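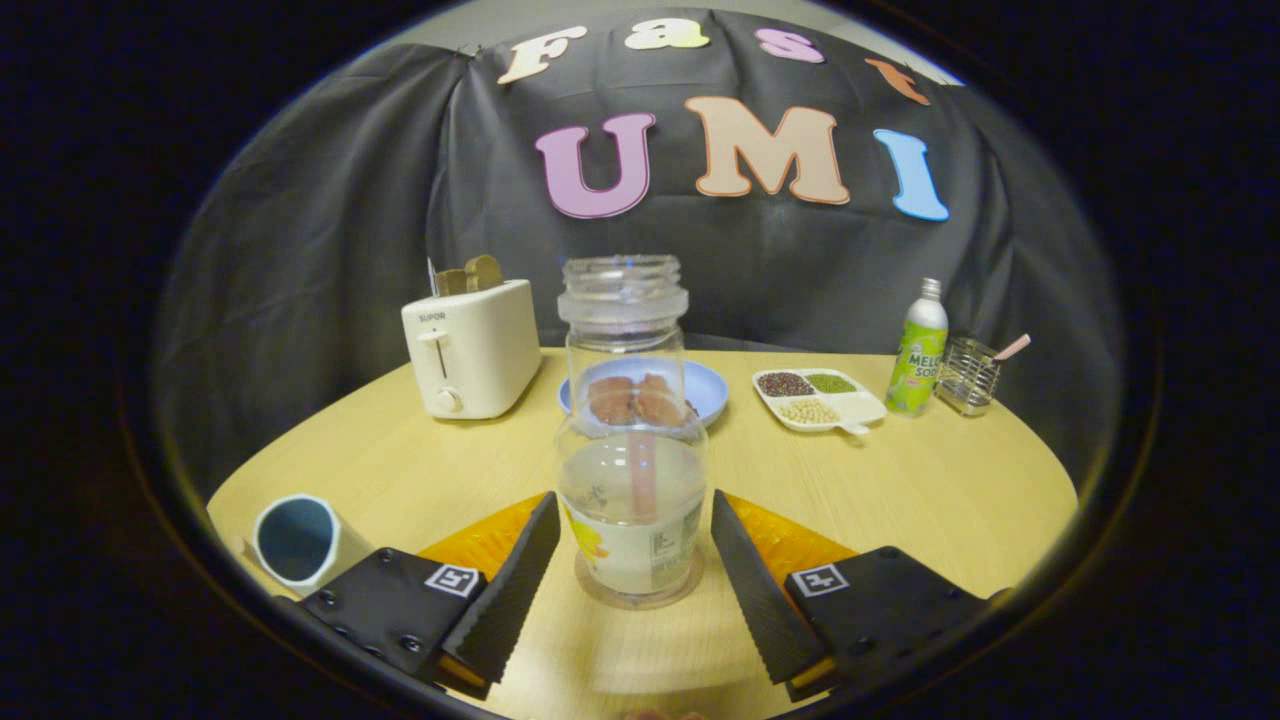 Photo: Niall Strachan

Jeketti hand-held gripper, second revision
Reviewed by Struan Gunn

The Jeketti is a pistol-grip tool with a trigger, a wide-angle camera and a pair of black fingers. You perform the task with it in your own hand, it records the view and the finger opening, and the recording goes into training a policy for an arm fitted with the same fingers. We had been teaching by remote control with a Baird leader arm, and I wanted to know if the Jeketti could replace it for tabletop work.

Setup took 15 minutes from the box, most of it spent on the finger calibration. You open and close the trigger fully while the software watches the square marker on each finger mount. After that, opening width is read from the distance between the two markers. The routine failed once under a desk lamp and passed when the lamp was moved.

The fingers have serrated edges and are screwed to their mounts, so swapping a worn one needs a screwdriver and a fresh calibration. I would have preferred a clip. Grip on cardboard and plastic is good. On smooth glass it depends on the angle of approach, and the operator tends to correct for this by feel without noticing. An arm has no such feel, so those corrections end up in the data as small wrist movements with no visible cause.

Clear glass is also the hardest thing to see. With a tall jar between the fingers, whatever stands behind it is bent out of shape: two round pastries on a blue plate look distorted through the wall of the jar. Position tracking did not suffer from this in our runs, but a policy trained on a few jar pickups was poor at judging where the glass ended. More demonstrations with the plate moved around helped.

The field of view is the best part. A toaster at the left of the table and a sectioned tray of beans at the right both stay in view while the fingers are over the middle, which gives the tracker plenty of fixed detail to hold on to. The price is dark, rounded corners and strong bending toward the margins. Plain walls and cleared tables are a problem. On a bare bench the track drifted, and we had to discard the takes.

Compared with the Baird, recording is much faster and less tiring for short tasks. The leader arm still wins where reach matters. With the Jeketti it is easy to record a motion that your robot cannot physically make — the export tool, Joline, flags these only after the session. A warning during recording would be worth more than anything else on the update list.

Storage is a 256 GB card, not supplied. The battery door is loose on our unit and is now held shut with tape. The trigger spring is stiff, and by Sunday evening my index finger was sore.

For: wide view, quick calibration, sensible file layout
Against: screwed fingers, stiff trigger, late reach warnings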